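July, upstairs room, started 8:40

Second go at the room layout before the Perrin desks come up. Last plan was drawn from memory and had the door swing on the wrong side, so this time measured everything with the steel tape and wrote it down as I went. All in mm, wall to wall at desk height.

Width at the window end 3,885. Width at the door end is less, because the chimney breast sticks out. Did not get a clean number there, the shelving was in the way. To redo once the shelves are emptied.

Clear gap between the shelving and the nearest desk position: 1,225. That is enough for a chair pushed back and one person walking behind it, if the bags stay off the floor. They never do. Want hooks by the door, the Curolholm double ones if Cledgate still stock them.

Lights: went round with the Lumia meter at desk height, blinds down. Fine directly under the tube, drops off quickly toward the corners. Not moving any fittings for this. Cheaper to put the reading desk under the tube and keep the corners for storage.

Walls: no drilling into the brick. The old plugs crumbled when we took the coat rail off, and two of the faces came away with them. Anything that has to hang goes on the painted part, with the long screws. The ledge can take light things, folders and so on, but it slopes a bit toward the room - a pencil rolls off.

Tables: keeping the white ones. One wobbles, put a folded card under it for now, needs a proper foot. Wiped with the mild cleaner, marker still shows faintly at one end.
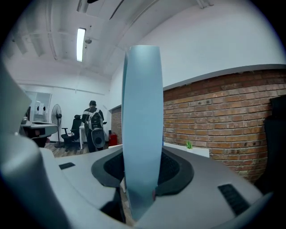 Brick side of the room, plant on the white table, smaller table over on the left.

Plant: small succulent, stays on the table by the brick. Water it when the soil is dry right through, not on a schedule. The last one rotted.

Cable run along the skirting came to nearly 59 feet with the slack, so one reel will not do it. Order 2.

Still to do:
- width at the door end
- foot for the wobbly table
- ask Cledgate about the hooks
- redraw the plan with the door the right way round

Stopped 11:15.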